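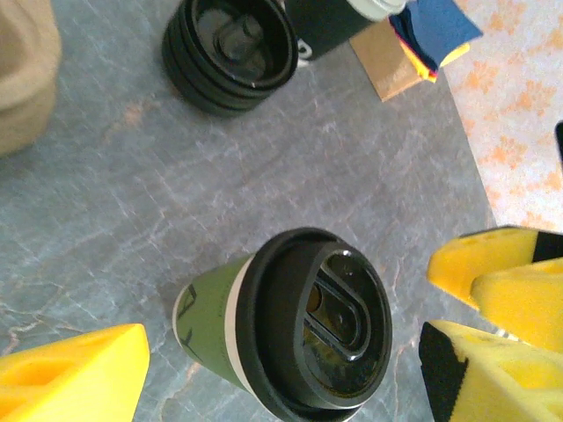
Ita said the green cup should stay out until the end, because Isamu would want coffee at ten and again at noon and there was no sense unpacking a box to find it. She said this over the phone from Hasbridge, with a bus going by behind her.

Isamu Murakami put the cup back on the marble and went on with the ribbed black thing beside it, which did need wrapping. He had been at it since seven. The shop had to be empty by Monday, when the new people from Solís were coming to measure.

It was a small place. In good months they had sold more than 1,000 coffees, most of them to people from the bus depot who ordered for the whole break room. In bad months Ita did the books at night and didn't say much the next morning. They had started it together with her savings and his espresso machine, and the machine had gone last week to a man who paid cash and forgot the drip tray. Isamu still had the tray. He supposed he would have to drive it over.

He made three piles. One was for the new place, which was half the size and had no seats. One was for Ita's garage. The last was for the curb, and it kept getting smaller because he went back and took things out of it.

The sun had come around to the wallpaper by then. Ita had chosen that paper, orange on cream, and he had argued for plain white. He had lost, and for the first year he told customers so. Lately he had caught himself looking up whether it could be steamed off in one piece. It couldn't.
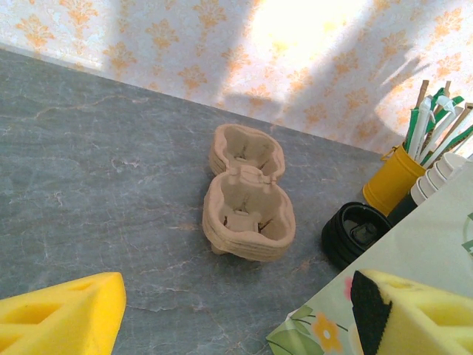

Leave the carriers for the new people, Ita told him when he called back, they cost next to nothing and they take up a whole box.

"They're good ones," Isamu said.

"They're cardboard."

"They're pulp. We paid for them."

He could hear her deciding whether to have this argument. The last order from Mimer had been for 338 of them, an odd number that neither of them could explain afterward. Each one held two cups. The depot had needed that kind, because the drivers came in pairs, and for a while Isamu could tell who was on shift together by which orders came in side by side.

"Take 40," she said finally. "Take 40 and leave the rest under the sink with a note."

He took the stack that was already out and didn't count it. The note he wrote said the carriers were clean and dry and that the cold tap stuck in winter. He read it over and added that the depot liked to be called before six. Then he crossed out that line, and then he wrote it in again underneath.

At noon he made coffee with a kettle and a paper filter. It was bad coffee. He drank it standing at the counter, out of the green cup, with the door propped open. A driver stopped on the sidewalk and asked if they were closed. Isamu said they were, and gave him what was left in the pot.

The flat things were all that remained. There was a bundle of menus, a license in a plastic sleeve, and the picture sheets they used to hand to kids who had to wait while their parents ordered. He had thought those were gone. The kids would kneel up on the bench by the window and make up names for everyone on the page. The girl with the kite had been Rosie for most of one summer, and the dog had been Rosie too, according to a boy who came in every day at 4 with his grandfather.

He got out the white paper and started folding.
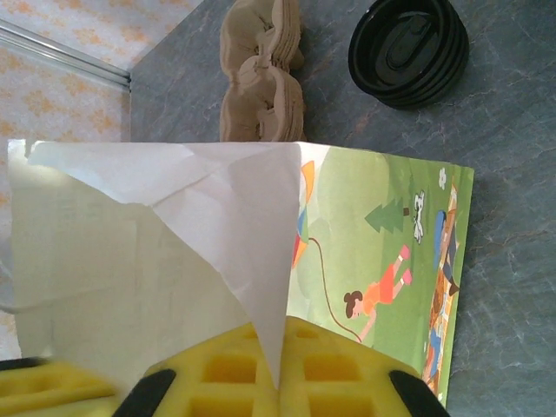
Why wrap a thing like that, when it could lie flat in the box with the menus? Menus have staples, and staples scratch.

Ita pulled up a little after two with the trunk already open. She carried the garage pile out first, then came in and looked at the walls for a while. She rinsed the green cup, dried it on her sleeve, and went through the boxes by the door until she found the one marked Omano – the street the new place was on.

"Is there room in this one?" she asked.

"Next to the carriers," Isamu said.

She lifted the stack out, looked at how thick it was, looked at him, and put it back in. Then she pushed the cup down beside it and asked him where he had put the tape.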